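# Der zweite Blick vor dem Zugreifen

Im Labor der Gruppe Ellarel beginnt der Arbeitstag mit dem Verteilen von Geschirr und Lebensmitteln. 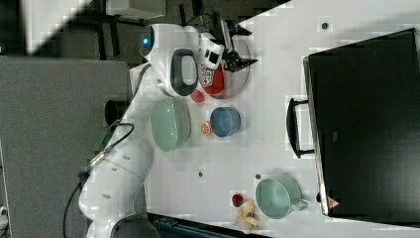
Becher, Schalen, Obst und Verpackungen kommen jedes Mal an andere Stellen, danach bekommt das System einen Satz als Auftrag, etwa »Leg die Banane in die blaue Schale«. Für einen Menschen ist das keine Aufgabe. Für einen Roboterarm, der seine Bewegungen aus Vorführungen gelernt hat, entscheidet sich dabei, ob er den Satz verstanden hat oder nur eine Bewegung wiederholt, die früher oft richtig war.

Benedita Simões leitet das Projekt, das intern Barreto heißt. Ihre Ausgangsfrage war unspektakulär: Warum greifen gelernte Steuerungen so häufig sauber und sicher nach dem falschen Gegenstand? In der Auswertung älterer Versuche fand die Gruppe, dass die meisten Fehler schon in den ersten Zentimetern der Bewegung feststanden. Der Arm fuhr los, legte sich damit auf ein Ziel fest und korrigierte später nur noch Kleinigkeiten.

Das Verfahren, das daraus entstanden ist, setzt an dieser Stelle an. Das Modell erzeugt weiterhin kurze Bewegungsabschnitte aus Kamerabild und Auftrag. Bevor die Finger schließen, rechnet es aber ein zweites Mal, diesmal ohne die eigene Bewegungsgeschichte zu kennen. Weichen die beiden Ergebnisse stark voneinander ab, hebt der Arm ein Stück an und plant neu. »Wir nehmen ihm für einen Moment das Gedächtnis«, sagt Simões. »Dann muss er noch einmal hinsehen.«

Trainiert wurde mit 3.691 Vorführungen, bei denen Menschen den Arm fernsteuerten. Ein Teil davon enthält absichtlich abgebrochene Griffe: Die Person steuert auf einen Gegenstand zu, bricht ab und wechselt zu einem anderen. Solche Aufnahmen gelten sonst als Ausschuss. In Barreto liefern sie die Beispiele dafür, wie eine Korrektur überhaupt aussieht.

Für den Test ließ die Gruppe das neue Verfahren und eine Vergleichsversion ohne zweite Prüfung gegeneinander antreten, insgesamt in 1.074 Durchläufen mit jeweils gleichen Anordnungen. Die Vergleichsversion griff 260-mal nach dem falschen Gegenstand, die neue deutlich seltener. Am größten war der Abstand, wenn zwei Gegenstände nah beieinander lagen oder eine ähnliche Farbe hatten. Bei weit verteilten Dingen war kaum ein Unterschied zu messen.

Der Preis ist Zeit. Die zusätzliche Rechnung dauert etwa 199 Millisekunden, und wenn neu geplant wird, kommt die Strecke zurück nach oben dazu. Bei einzelnen Aufträgen fällt das wenig auf, bei einer langen Folge schon. Die Gruppe probiert deshalb eine Variante, die nur prüft, wenn die erste Rechnung selbst unsicher ist. Sie ist schneller, übersieht aber gerade die Fälle, in denen der Arm sich seiner Sache sicher ist und trotzdem danebenliegt.

Offen bleibt auch, wie weit sich das Ergebnis übertragen lässt. Alle Durchläufe fanden an einem Aufbau statt, mit demselben Greifer und derselben Beleuchtung. Das Partnerlabor Vitbridge soll die Versuche mit einem anderen Arm wiederholen, beginnen will man im Juli. Simões rechnet damit, dass die Schwelle für das Neuplanen dort neu eingestellt werden muss. Bisher geschieht das von Hand, mit einer Reihe von Probegriffen und einer Tabelle.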